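So I've given up on the big suitcase. It has gone up into the loft with the Christmas lights and the tent we used once, and I don't plan on fetching it down again until somebody needs to move house.

It started in June, when I went to stay with Annick Moulin for a week. Annick lives at the top of a hill, up a lane full of steps, and she had told me this several times on the phone. I packed the big case anyway. Two pairs of jeans, five jumpers (in June!), walking boots, smart shoes, other smart shoes, a hairdryer, and a hardback about the history of salt that I'd been meaning to read for ages. By the second bend one of the wheels had come off and rolled back down towards the bakery, and I was dragging the thing behind me like a sulking dog. Annick stood at her gate and laughed until she had to sit down on the wall.

I wore the same three things all week. The salt book stayed where it was.

When I got home I rang my aunt, Ginette Bodin, who has spent her whole life getting on trains with one small bag and stepping off them looking better than anybody else on the platform. I asked her how she did it. She said, "I take what I wore last week." And then she wanted to talk about her plums, so that was all the teaching I got.

But I've been trying it! Four trips now, all with the same bag, a green canvas thing I found second-hand for 50 euros. It's a Perrin, if you like to know these things, and it has one broken zip on a pocket I don't use. The rule is that on the night before I go, I look at the clothes on the chair in the bedroom — you know the chair — and those are the clothes that go in. If they were good enough for an ordinary week at home then they're good enough for a week somewhere else.

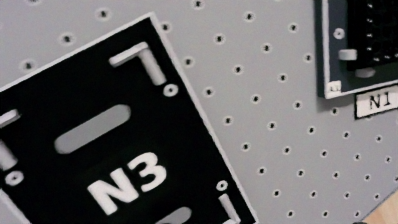 The washbag was harder. I'm a person who likes a lot of bottles. I went through mine on the bathroom floor and found sun cream that was older than my niece, and four half-used tubes of the same hand cream. Now I take a bar of soap in a tin, a toothbrush, toothpaste, one face cream and a comb. The soap does for hair as well if you're not fussy, and after three days by the sea I'm not fussy at all.

Shoes I still haven't sorted out. I wear one pair and I pack one pair, and every time I pack the wrong one. Last month it was sandals, and it rained so hard that I had to buy socks and wellingtons from a garden shop, and then of course the wellingtons wouldn't fit in the bag, so I travelled home in them. On a train. Next to a man in a very nice suit.

Books, though, I've got an answer for. I take one thin paperback that I don't mind leaving behind, and then I swap it for whatever is on the shelf where I'm staying. So far this has got me a murder mystery with the last chapter missing, a guide to keeping bees, and a really lovely novel about two sisters who run a ferry. I'd never have picked any of them in a shop. I still think about the ferry one.

What I miss, if I'm being fair to the big suitcase, is having room to bring things home. I used to come back with jam, and cheese, and once a whole copper pan. With the green bag I can manage a jar of something if I wrap it in a jumper, and that's my lot. Annick wanted to give me a lamp when I went back to see her, a heavy old brass one, and I had to say no. She's keeping it for me. I may have to drive there for it, steps or no steps.

My sister thinks the whole business is silly and says she'd sooner have the hairdryer. She went away for 3 nights last month with a case so heavy that the taxi driver asked if she was emigrating. She also had a dry coat, plasters, a torch and a corkscrew, and I borrowed every one of them, so I've kept my mouth shut.

Anyway, I'm off again soon, to the coast this time, and the chair currently has on it a striped top, my grey trousers, two cardigans and a swimming costume. I might sneak in a third cardigan. Ginette doesn't read this, so she'll never know.

10/8/25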